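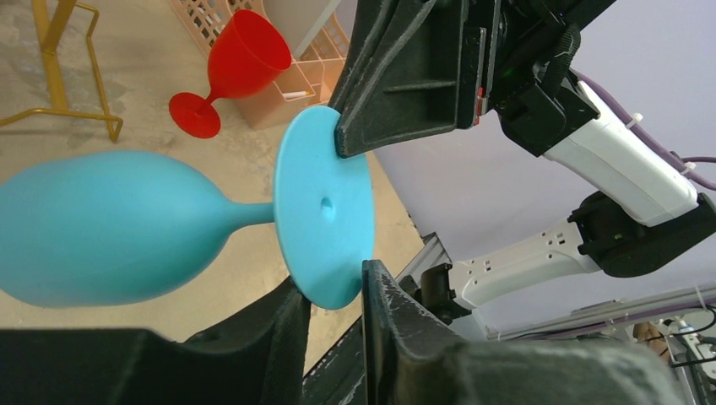
## Keep the good glasses where you can reach them

My mother kept her best dishes on a top shelf and used them for weddings. When she moved out of the house on Tanner Street we packed 46 pieces, and I could remember eating off very few of them.

I think this is a waste. A glass is made to be drunk from. If it sits behind a door for 18 years, the money is spent and the shelf space is gone, and all you have is dusting.

People tell me things get broken. They do. I have lost three glasses since last June, all of them ones I liked, and I replaced two. The third was from a shop in Grimidden that has closed. I was sorry about it for an evening.

The other complaint is that everyday use makes a thing ordinary. I don't see the harm in that. Tap water at lunch is ordinary too, and I would like to drink it out of something I chose.

Start with one shelf. Move the mugs you got free from work to the back and put the good ones in front. If guests come, wash what's in the sink and use it again.

Qistina Teoh
27 April 2022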